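Friday, house notebook, February

Crawled under the back bedroom to look at the supply line. The house is 1954 and the galvanized is original as far as I can tell, except for a patch of copper near the bath that somebody joined straight on with no dielectric union. Heavy crust at that joint. Static pressure at the hose bib is 50 psi, so the meter side is fine. Kitchen cold still drops to a trickle when the tub runs.

Closed the main, cut out 4 ft past the tee. Inside of the pipe is down to pencil width.

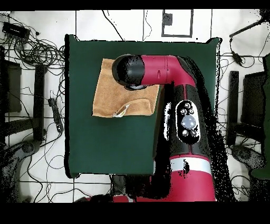
Itzel Orozco asked whether I had checked the stop valve before blaming the pipe, and said a half-closed gate looks the same from the sink. Fair. I opened it up and the gate is intact and travels all the way.

Plan is PEX from the tee to the kitchen, copper stub-outs at the wall. Solís has the Povov crimp rings, Gramari only carries the clamp kind. Parts so far: 641 on the Solís account, including the new main shutoff.

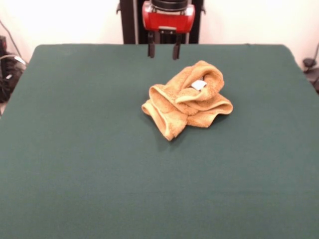 Itzel again, in the margin: don't bury any fitting behind the tub wall, leave an access panel.

Still need hangers for the joist run. Bonding jumper to sort out before the last galvanized goes.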